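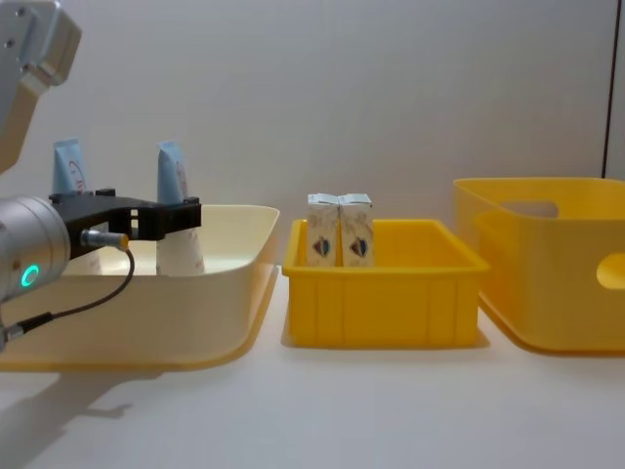

How to write table rules for a shared-bin robot cell (and throw out the ones that do nothing)

Search this site
Enter keywords Go

Most cell rules I get asked to review were copied from another site. You can tell, as they mention a conveyor and there isn't one. The Grakport set ran to 48 rules when I first saw it, and the operators could recall 7. I doubt the other 41 ever protected anyone from anything.

What follows is how I'd write a set from scratch for a small job: tubes and little cartons, open plastic bins in a row on a table, arms reaching in over the top. It doesn't replace your risk assessment. If you haven't done one, stop reading and do that.

1. Write down what goes where before you write any rules

One line per container. Say what belongs in it and what never does. Colour is a poor label when two of your containers are yellow, so use position as well: left bin, middle bin, right basket. "Put it in the yellow one" was a real instruction in the Vomton handover notes, and I'd like to know who signed it.

2. Fix the container positions, then check them

Mark the table. Tape will do for a trial, but it lifts at the corners and people start lining bins up with the bit that's lifted. A shallow locating edge is better. Check positions at the start of each run and again any time someone has had their hands in the cell.

Ignore anyone who says the vision system will cope with a shifted bin. It might. Ask to see it cope with the bin pushed over by a hand's width, with stock in it, before you take that as a reason to drop the check.

3. Set a travel height over the tallest thing standing up

People measure to the bin rim. Measure to the top of the stock instead. An upright tube stands well clear of a shallow tray, and a carton can poke up above its bin too. Then allow for whatever is hanging under the gripper on the way across, which needs its own clearance. Write the height on the cell sheet with the date somebody last measured it.

4. Decide who has right of way

If two arms can reach the same container, only one may be inside its rim at a time. Put that in the controller, and put it in the written rules in the same words. Blandine Ferrand, who audited the Mulcahy line with me in April, found a written rule giving priority to the left arm and a program giving it to the right. Both had been approved. It had run that way

for 9 weeks, and the only reason there'd been no clash was that the arms were being run slow.

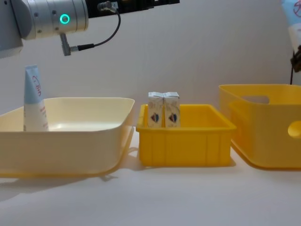 Slow running hides a lot, so test the right-of-way rule at the speed you mean to use. Send both arms to the same container on purpose, with the cell guarded and everyone outside it. One should wait. If neither waits, or both do, you have a program to fix and no business printing a rule sheet yet.

5. Give the cables a rule of their own

Any cable that loops outside the arm needs slack at full reach and must not drag through stock. Move the arm by hand or at its slowest setting to each far corner of the job and watch the loop the whole way. Check the plugs for looseness at the same time. "Inspect cables regularly" is not a rule. Say which cable, who looks, and how often.

6. Don't use an indicator light as permission

A green light on a wrist means whatever the maker's manual says it means for that model and that mode. I have heard it explained to new starters as "safe to reach in" at two different sites. Find the page in the manual and quote it on the sheet. Permission to enter should come from your isolation procedure.

7. Say what happens to a dropped item

Stop, isolate, pick it up, inspect it, log it. Don't let anyone toss it into the nearest bin, or your counts go wrong and a crushed tube goes out with the good ones.

8. Test the sheet on someone who didn't write it

Chaminda Herath does this at Jirneck by handing the sheet to a person from another shift and giving them 90 seconds. Then he takes it away and asks what they'd do about a tipped carton. If they can't say, the sheet gets rewritten. I was doubtful about the time limit, and I still think it's a bit short for a two-arm cell, but his sheets fit on one page and people do follow them.

Review the set whenever a container, a product or a gripper changes. An annual review with no changes behind it mostly produces a new signature, in my experience. Keep the old versions, with a note on each rule you removed and why, so that the next reviewer doesn't put it back.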